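Visit Report: Wynne School Gripper Project and the Tillness Shop

Posted by Efa Morris
Filed under: Visits, Schools

I went up to see the student gripper project at Wynne School after Heiðrún Vigfúsdóttir wrote to our group in September. She teaches the engineering elective there and wanted someone from outside to look at what the class was doing before they entered it in the Pedthorpe regional. I said yes and then it took a while to find a date. These are my notes from both places, the school first and then the shop in Tillness where the older students do their machine work.

The school is a brick building at the end of a long road with no sidewalk. Park behind the gym. The front lot is for buses and they will ask you to move. You sign in at the office, get your temperature taken, and somebody walks you down.

The engineering room used to be a home economics room and still has the sinks. There are benches down both sides and a row of printers under the windows. The class has 31 students on the roll, split into two groups that come in on different days this year. I saw the smaller group. Everyone wore masks and the windows were open, so bring a coat.

The project is a hand-held gripper. A student holds it and works the fingers directly, and picks up parts and puts them somewhere else. The idea is that they learn what a grip needs before they have to program anything. Next term the same fingers go on an arm the school bought used. Heiðrún said that in earlier years they started with the arm, and most of the term went to finding out why it would not move. The fingers got whatever time was left over at the end.

Each team has to work from a set of parts she hands out in a shoebox. There are washers, a spool, a short piece of dowel, a plastic cup, and a folded cloth that everybody complained about. They write down each try in a paper notebook. The notebooks are graded and the gripper is not, which surprised me. I read a few. One girl had pages on the cup alone, because her team kept squeezing it out of round. Their answer was to change the angle of the pad holder, print it again, and try the cup again, and she had drawn every version with the date next to it.

The money for the project is 600 dollars a year. Most of that goes to filament and screws. Heiðrún buys the threaded inserts in bags and the students press them in with a soldering iron. I watched a boy do it and he was good at it, better than I am. The ones that go in crooked get drilled out and done over.

I asked what breaks. She said arms, at the screw holes, when people overtighten. There is a coffee can of broken ones by the door and new students are told to look through it before they draw anything.

We stopped for lunch, which I ate in the car, and then I drove over to Tillness. 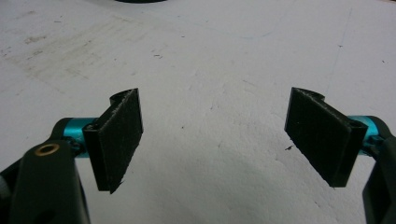
Tillness, 11/4/20

The shop is on the ground floor of the old Punum building, next to a tire place. Punum Tool lets the school use the back half in the afternoon. Students from the senior group come over by van and Heiðrún follows in her own car. It is warmer than the school and a lot louder.

The senior version of the gripper has the same layout as the one at school, with better parts. The pivots are teal anodized metal, and the arms and pad holders are dark. The pads on the inside faces are a fuzzy dark material. I asked about those first because the threads pull out along the bottom edge, and the student showing me said yes, they do that, and they keep more of it in a drawer. They tried smooth rubber earlier. It held the washers well but it stuck to the dowel and would not let go cleanly, and letting go is scored the same as picking up at Pedthorpe.

The test surface is a plain white top. It has gray-brown smudges rubbed into it on one side and specks all over. They wipe it, but grease from the machines ends up on everything, and I would not hold that against them. I did suggest they put down a clean sheet for the timed runs so a small washer does not get mixed up with a crumb. Heiðrún wrote that down.

I was there for the practice round. The rules are simple. The judge puts the parts down, the student starts with the fingers open, and everything has to end up in the tray. You lose points for dragging a part along the surface. Almost all the teams drag the washers. They are thin and the pads come down on top of them instead of at the sides. One team had worked out a way of tipping the washer up with a corner of one holder and closing on it once it was on edge. It was slow and it worked most of the time I watched.

The cloth was easy for the seniors. The spool was not, and I still don't know why. Two students told me two different reasons.

They let me try it. The fingers open wider than I thought I needed, and I kept closing too early. It took me several goes to get the cup into the tray and I never did get a washer. The tool is not heavy but my wrist was sore afterward. I told them the handle could stand to be a little longer, and it sounds like the younger group had already put the same thing in their notebooks.

Some things I would bring up with the school if anyone asked:

The notebooks stay at Wynne and the seniors work at Tillness, so the seniors can't look anything up. Scanning them would be a good job for a wet afternoon.

There is one set of good calipers between the two places. It was at the other place both times somebody wanted it.

The lighting at the shop is good and even over the benches. At the school it is poor by the sinks, and that is where they do the small assembly.

The arrangement with Punum is renewed each year. Heiðrún would like it settled through 2023 so that the students who are starting now can count on the machines when they are seniors. It had not been decided when I left.

Visitors can come to the Tillness shop in the afternoon if they write ahead. Closed shoes are required and they do check. The school is harder to get into this year and you should expect to wait for a reply. The van gets back to Wynne before the late bus, so practice ends early and they sweep up fast. If you want to talk to the students, do it at the start.

I have put my name down to help with the judging at Pedthorpe if it goes ahead in person. Heiðrún is sending me the parts list for the shoebox so our own group can make one up. I will post it when I have it.

E.M.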